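4.3 Replacing the drive gear and setting the stop switch

This section covers the Stistley 174 bench conveyor with the standard drive. For units with the Sakamoto motor, use Section 5. Allow 37 minutes for a first replacement.

CAUTION: Disconnect the supply at the wall before removing the side cover. The push-button box does not isolate the motor terminals.

1. Run the belt until it is clear, then press the red button.
2. Disconnect the supply and fit a lockout tag.
3. Lay out the removed parts on a padded surface. Gear teeth that are dropped on a hard bench can chip at the tip and will be noisy under load.

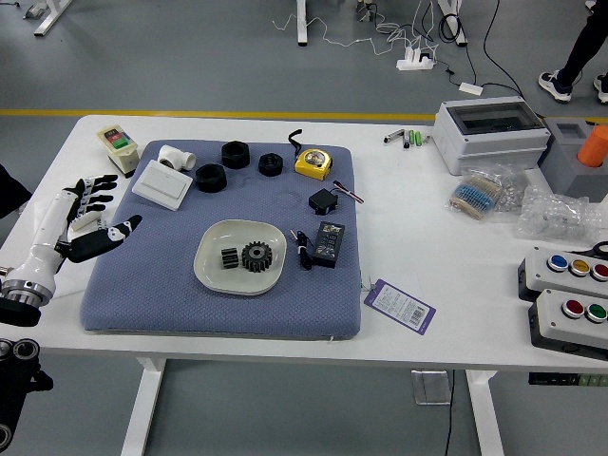 4. Remove the four cover screws. The lower pair is longer; do not mix them.
5. Slacken the tensioner until the belt can be lifted 9 mm at mid-span.
6. Remove the shaft nut and slide the drive gear off the shaft. If it binds, use a two-jaw puller. Do not pry against the housing.
7. Clean the shaft with a dry cloth. Check the keyway for burrs.

Note: Gears supplied before the July revision have no chamfer on the bore. They fit the same shaft but must be installed with the stamped face outward.

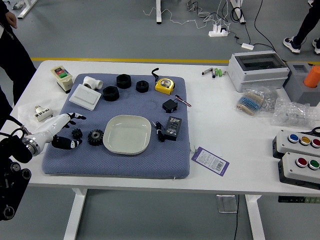

Rodica Buzatu
Technical Documentation, Postis Conveying, Iltcombe

8. Fit the key, then the new gear. Push it fully against the shoulder.
9. Fit the shaft nut and torque to 18 N·m. Do not use thread sealant.
10. Turn the gear by hand through two full revolutions. Resistance should be even.
11. Retension the belt as described in Section 4.1 and refit the cover.

Stop switch check

12. Restore the supply. Press green. The belt must start within one second.
13. Press red. The belt must stop and must not restart when the button is released.
14. If either check fails, disconnect the supply and inspect the control wiring before further use.
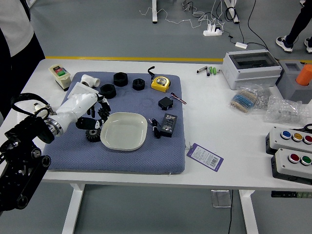 Can the old shaft nut be used again?
Only if the threads are clean and the nut runs down by hand. Replace it at every second gear change regardless of condition. The nut is included in the full gear kit but not in the gear-only pack.

4.4 Lubrication

Apply a thin film of grease to the gear teeth after the first eight hours of running. Wipe off any excess near the belt edge.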